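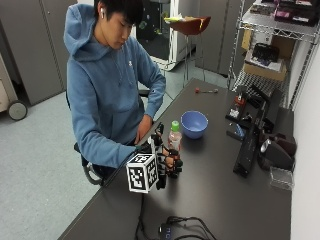
The Brusa is a two-axis motor controller for small brushless motors, and I have been using one since December on a belt-driven slide and a rotary table in my shop. It comes as a bare board in an open metal tray, with screw terminals down one side and a USB port on the other. Most of my time with it has been spent at a desk. Setup is done in software on a laptop before the controller ever goes near the machine, and you can expect to sit there a good while. An office chair with armrests is a good idea. I used a shop stool the first evening and regretted it.

Wiring took me less than an hour. The terminals are labeled on the board and again on a card in the box, and the two sets of labels match, which I can't say for the Gorer unit it replaced. Motor phases, encoder and supply each have their own block. The encoder block is tight if you use ferrules with plastic collars, so I ended up using bare ones. There is no strain relief, and I added a bar of my own with cable ties.

The setup program is called Medeiros. It runs on Windows only. It finds the controller by itself, asks for the motor's pole count and rated current, and then turns each motor slowly in both directions to work out the encoder offset. You need the motor uncoupled from the load for this step. The manual mentions it on page 10, after the instructions for running the test, so read ahead.

Auto tuning is decent on the slide. With the default gains the carriage stopped with a small bounce, and after one tuning pass the bounce was gone at the speeds I use. The rotary table was harder. It has a lot more inertia than the motor, and the tuning routine kept settling on gains that made it buzz at standstill. I lowered the position gain by hand, added a little filtering on the velocity signal, and it went quiet. Someone who has never tuned a loop would need help at this point, and the manual gives it half a page.

Where the Brusa earns its money is in running the two axes together. You can set the table to follow the slide at a fixed ratio, or load a cam table with up to 1,373 points. I run a spiral scribing job that used to need a gearbox change, and now I change one number. Following error stayed low enough that I could not see it in the finished lines. If the slide trips, the table stops with it. That is a setting, and it's off by default. I would have shipped it the other way around.

Heat is fine at my loads. The tray gets warm after a long run, and I haven't had a thermal trip. The small fan has a whine to it that carries across the room. Kelly Cordeiro, who shares the shop with me, asked me to put a door on the cabinet, and that took care of most of it.

I had to contact Cokedholm, the distributor, once. A firmware update stopped halfway and the controller would no longer show up over USB. They answered in 4 days with a recovery file and clear instructions, and my settings were still there afterward. I now save a copy of the parameters before every update.

Other complaints: the fault codes on the front display are numbers only, so you need the list at hand. The trace tool holds 2,358 samples per channel, too short to catch a slow drift at the full sampling rate. There is no brake output, so a vertical axis would need a separate relay.

I'm keeping it. For two horizontal axes that have to move together, it does the job and costs less than a pair of single drives plus a motion card. With only one motor to run, I would buy something simpler.

Posted 6 March 2026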